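Foodservice Operations II
Unit 6 handout: Opening a second location

Reading before class: chapter on multi-unit control in the course packet, plus the Baysal case.

1. Where we left off

In Unit 5 we followed a single restaurant through its first year. The owner was in the building most days, tasted the food, knew the suppliers by voice and fixed problems on the spot. Very little was written down. This unit looks at what changes when the same owner signs a second lease.

The Baysal case is the one we will keep coming back to. Baysal is a counter-service grill selling flatbread sandwiches, rice plates and two soups. The first shop had a strong lunch trade and a weak evening. The second shop opened across town in a former shoe store, near a bus station, with a larger dining room and a smaller kitchen.

2. Recipes as documents

A cook who has made a sauce for years does not measure. That works until a different cook has to make it in a different kitchen. The Baysal garlic sauce is the standard example: the original cook described it as "a good handful" of garlic to a tub of yogurt. The second shop produced a sauce that regulars sent back in the first week.

A standard recipe card should have:
Yield, by weight or volume
Ingredients by weight, in order of use
Brand or grade where it affects the result
Steps, with times and temperatures
Holding method and discard time
Portion size and the tool used to portion it

The last item is the one most often left off. A four-ounce ladle and a four-ounce scoop do not deliver the same amount of a thick sauce. Write down the tool.

Yield testing: make the recipe at full batch size before you publish the card. Do not scale up from a home-size batch on paper. Salt, chili and thickeners do not behave in proportion, and evaporation depends on the width of the pot.

3. Commissary or two kitchens

There are two basic arrangements. In the first, each shop cooks everything from raw. In the second, one kitchen prepares sauces, marinades and doughs and sends them to the other.

Arguments for central prep: consistent flavor, one set of skilled prep cooks, better prices on bulk purchases, less equipment at the satellite shop.

Arguments against: transport cost, cold chain paperwork, a single point of failure, and loss of skill at the satellite. If the van does not arrive, the second shop has no sauce.

Baysal chose a mix. Marinades and sauces came from the first shop. Bread was baked in both. The van run was set for early morning and cost the company one driver's wages and a leased vehicle. Check your local rules before copying this — some health departments treat a kitchen that supplies a second address as a wholesale operation, and the permit is different.

4. Break-even for the second shop

Use the contribution method from Unit 3.

Fixed costs for the week: rent, salaried labor, insurance, lease payments, the shop's share of the van.
Contribution per guest: average check minus food, packaging and card fees.

Worked example. Weekly fixed costs are $2000. Average contribution per guest is $4. Break-even is 2000 divided by 4, or 500 guests a week. If the shop serves 600 guests, it clears the extra 100 times $4, or $400 for the week before tax.

Now suppose a discount lowers contribution to $2 per guest. Break-even doubles to 1000 guests. Students often assume a discount pays for itself if the line gets longer. Do the division first.

Note on shared costs. The van and the prep cooks serve both shops. If all of that cost is charged to the first shop, the second looks healthier than it is. Split by weight of product shipped, by sales or by labor hours, and use the same method every week.

5. The manager's day

The owner can no longer be present at every service, so someone else has to open, close, count the drawer and deal with a complaint. Minimum written procedures: opening checklist, closing checklist, temperature log, cash count, waste sheet.

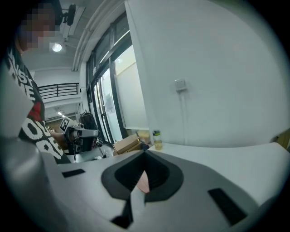
Black T-shirt with white block lettering.

The waste sheet deserves more attention than it gets. Record the item, the weight, the time and the reason. "Spoiled" is not a reason. "Held past discard time" is, and so is "wrong order" or "dropped." After a few weeks the sheet will show whether the trouble is in ordering, prep or service.

6. Suppliers

A second address gives you more volume and a second delivery stop. Ask for both to be priced. In the case, the produce house Rarik offered a lower case price but added a stop fee for the bus station shop. Maltance charged more per case with no stop fee. Which is cheaper depends on the size of each order, and you will work that out in the exercise.

7. Exercise, due 2024-09-24

a. Write a standard recipe card for one sauce you know well. Include yield and portion tool.
b. Using the price sheets in the packet, find the order size at which Rarik and Maltance cost the same.
c. Recalculate the worked example in section 4 with the full van cost charged to the second shop.
d. In one page, say whether Baysal should have opened the second kitchen as a full kitchen. Use numbers.

Hand in typed work, stapled. Show the arithmetic for b and c.

Next unit: menu engineering, with the Plestodari menu. Bring a calculator.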